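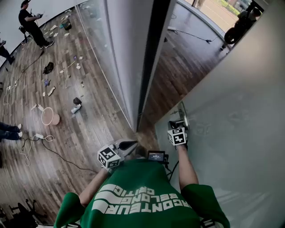
Frosted glass door, round metal handle.

Re: [brenddale-tenants] Door handles

Oct 23, 2025, Tineke Van Acker wrote:
> Stanero wants 315 per door to swap the round handles
> for levers. Is anyone against? I need answers before
> the November meeting.

Tineke,

Against, mildly. I have held a grudge against those round handles for 6 years — you can't turn one with a coffee in each hand — but 315 seems steep for a piece of bent metal. Giltora charges up to 400, so I suppose we should feel lucky.

Does the price include the locks? My key sticks as it is.

Houda Tazi
Unit 43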